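24 July 2025

I came home late and the bed was still full of things. In the morning I promised myself to fold everything before dinner, and of course I did not. I ate soup standing in the kitchen and then I started.

First I took the orange cloth with the black roses, which lay across the leaf blanket. It is difficult to fold because it slides, and the embroidered sun must stay flat or it gets a crease. 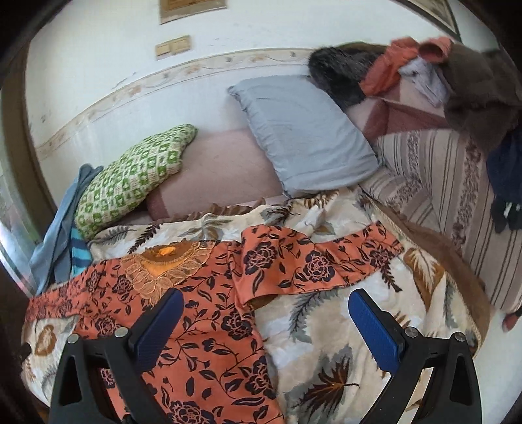
Edit wrote to me that I should roll it and not fold it, and that she has rolled all her summer clothes for 12 years. I answered that my drawer is too low for rolls. She did not accept this.

So I tried her way with two blouses. The drawer closed, but I had to push. The green and white cushion can stay where it is. Tomorrow I must wash the towels and call Mariann about the train in the morning.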